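Arkthorpe Community Meals Program
Progress report to the Walleck Fund, second period

Prepared by Taha Shehata, Program Manager

1. Summary

The program remains on schedule and within the approved budget. During the period covered by this report, 689 hot meals were served at the Arkthorpe site, and 156 households were registered by the end of April. Registration at Goneck opened later than planned, following a delay in the signing of the lease.

2. Kitchen and equipment

The capital portion of the grant has been spent in full. Remaining work on the water supply was signed off in March, and the final invoice has been paid. The site now operates under a standard food service permit, which must be renewed each year.
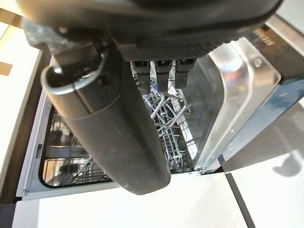
Open dishwasher drawer and rack.

Staff have asked that future purchases include a service contract. We support this request and have added a line for it in the revised budget - see Annex B.

3. Staffing and training

Two part-time cooks were hired in February. Both have completed the food safety course required by the county. The post of deputy manager is still vacant and will be advertised again with revised hours.

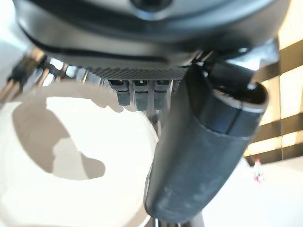 Training for new kitchen assistants will move to the evening, starting at 6 p.m., in response to comments received from those with daytime jobs.

4. Supply

Tjoa continues to deliver dry goods under the existing agreement. The price of cooking oil and rice rose during the period, and more than 15 percent of the food budget now goes to these two items. Menus have been adjusted accordingly.
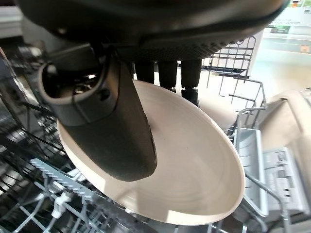

Fresh produce is bought locally, and no change to that arrangement is proposed.

5. Next period

Meal service at Goneck is expected to begin in June, on 3 days a week. We request the release of the next payment on the agreed terms.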